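Home | Style | Money | Food | Weekend | Subscribe

The second-hand gold rush that wasn't

2026-08-11

Everyone I meet seems to be making money from their wardrobe. They sell a coat on Monday, a pair of boots on Tuesday, and by the weekend they are telling the rest of us that we're sitting on a fortune. I wanted to see the sums.

Flomville, the resale app with the cheerful green adverts, says clearing out your clothes is "like finding a second wage". I listed 50 things over one winter, starting in December, when people are meant to be buying. Five months later I had sold 31 of them for £978. It sounds decent until you take off the fees, the mailing bags, the refunds and the bus fares to the parcel shop. I also stopped counting my evenings, as the hourly rate was getting me down.

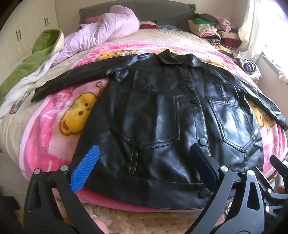
Fake leather is the worst of it. New, it is sold to us as hard-wearing and kind to animals. Used, it is hardly worth the postage. Buyers want to know if it peels at the elbows, then they want it for a fiver, then they go quiet. Real leather holds its price, and so does plain wool. A high street party dress doesn't, whatever the label said it cost.

The shops have noticed all this, of course. Hastutness will give you a voucher for your old clothes – to spend at Hastutness, on new ones, and only if you spend £80. I asked where the old ones go. The reply used the word "journey" twice and didn't name a country.

I still buy second-hand, and my best winter coat came from the charity shop in Jindville. I just don't think of the stuff in my cupboards as savings. Most of it was spent the day I bought it.

More in Style
Are expensive socks worth it?
Talavera boots: six months on
The trouble with "dry clean only"
Who is buying all these tote bags?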